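Filed under: Help > Sorting & Storage > Baskets

Flokeck Household Storage: Questions We Get

Sat 25 April

Brenda Mottram has answered the mail here since December, and she has kept a list of what comes in most. The list follows, with the rude ones reworded.

Which basket should I start with?

A plain rectangular one. People write in wanting the round ones, and the round ones are very pretty, and then they meet a shelf. Shelves have corners. Two rectangles side by side fill a shelf, and two circles leave you a nice collection of gaps for batteries to roll into.

How many do I need?

Fewer than you have in your cart. Buy 2, live with them for a few weeks, and see if you're still speaking to each other. The largest single order we ever took was for 50, from a man in a studio apartment. We shipped it. We think about him.

What's the difference between the Serkow and the Berketti?

The Serkow is shallow and meant for drawers and desktops. The Berketti is deeper and meant for shelves, closets and the floor of the car. If you can't see the thing at the bottom without digging, you bought a Berketti for a Serkow job. This is the most common mistake in our inbox, and it's always described to us as a defect.

Is there a lid?

For the Berketti, yes, sold separately. For the Serkow, no. A lid on a shallow basket becomes a second shelf, and by the weekend there's mail on it.

Can I put them in the dishwasher?

Top rack, no heated dry. If yours has already been through on the pots and pans cycle and now sits like a potato chip, we're sorry for your loss, but that isn't covered.

How do I get marker off white plastic?

Rubbing alcohol on a cotton ball, then dish soap, then rinse. Try a corner first. Please stop writing "MISC" on them in the first place. Every basket in the house will turn into that one by spring.

What is supposed to go in a catch-all?

Things that have a home elsewhere and are on their way to it. Keys, a tape measure, the screwdriver you'll need again tomorrow. Empty it once a week. If something has been through four emptyings and gone back in each time, it lives there now and you should admit it.

My kids won't use theirs.

Put the basket where they already drop things. You've spent years learning that spot with your bare feet. Moving it to a nicer spot in the hall, next to the plant, is decorating.

Should I label everything?

Label what you can't see into. A basket of socks announces itself.

Do I need to measure first?

Yes. Measure the shelf at the front and again at the back, and take the smaller number. Then check whether the door hinge sticks into the space. Brenda's own linen closet has a hinge, and she'd rather not discuss it.

What does the white look like outside your studio photos?

White, and brighter wherever the light lands on the rim. It doesn't go cream or gray to match your trim, and we can't mix you one that does.
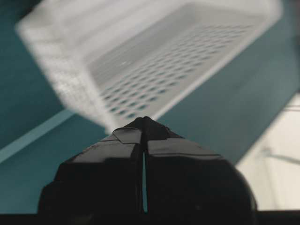
White plastic basket, rectangular, from above.

Will you bring back the Wainwright?

No. The Wainwright was our wicker hamper, and it shed. We still have 1,309 emails asking for it and nearly as many from the same people, years earlier, complaining about the bits in their towels.

Can I stack them full?

Deep ones, with lids, up to three high. Shallow ones, no. A stack of open baskets is fine until you want something from the lowest, and you'll always want something from the lowest.

Can I return one I've used?

Within the return window, if it's clean and empty. We mean empty. So far we've mailed back a passport, a retainer and a quantity of Halloween candy.

Is there a paper catalog?

There is, and we print 700 of them. Write to Brenda with your mailing address. She'll send one while they last, probably with a note about measuring.

Questions? Use the contact form or write to Brenda Mottram, Customer Help | © Flokeck Household Storage | Back to top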